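The gingham table
17 July 2022
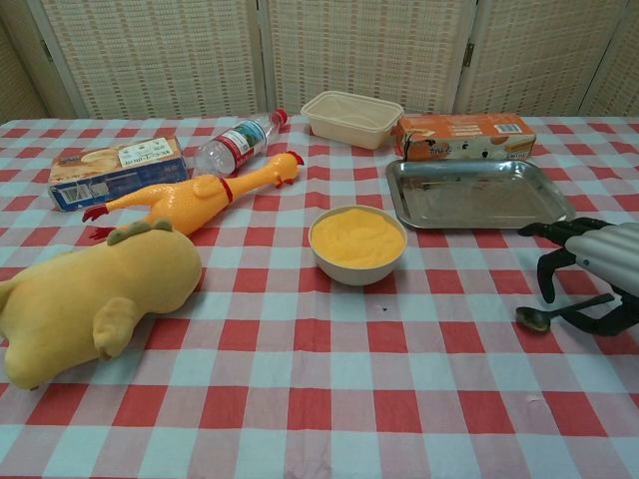

The gingham cloth with the divider behind it, and the yellow things.

I bought the tablecloth in March and kept it folded in a drawer until this week. It is red, white and pale blue check, and I was not sure about the red. Now that it is on the table I like it more than the plain one it replaced. It hides crumbs well, and it doesn't slide around much.

The divider has been in the back room longer. I got it from Hajar Belhaj when she moved out of her place on the other side of town. She asked for 30 dollars and a ride to the bus station. The woven panels let a bit of light through in the morning, and the hinges squeak when I fold it. I keep meaning to oil them. With the divider open behind the table, the desk is out of sight, and that was all I wanted from it.

This table is where things land when they have no other place. My sister's boy Oso leaves his toys on it when he comes over. The big yellow plush is too large for the toy basket, so it stays out. The rubber chicken is mine. I have had it for 9 years, through two apartments, and I am not giving it away.

The cardboard box with the baked good printed on it is going into the closet with the other boxes. I save the sturdy ones for mailing small things. The water bottle goes in the recycling.

I have been trying to clear this table every evening before I make tea. The rule is simple - if it belongs in another room, it goes there, and if it is trash, it goes out. Toys can stay on the left side. I set a timer for 12 minutes and stop when it rings. Most nights I finish early. Some nights I skip it and read.

The cloth will need washing soon. The label says cold water and no bleach, and I plan to hang it on the porch so the colors don't fade in the dryer. I may hem one side too, because it hangs lower than I would like and I catch it with my knee when I sit down.

Next I want to sort the shelf by the door. It has old magazines on it, a broken lamp, and a puzzle with 800 pieces that I have never opened.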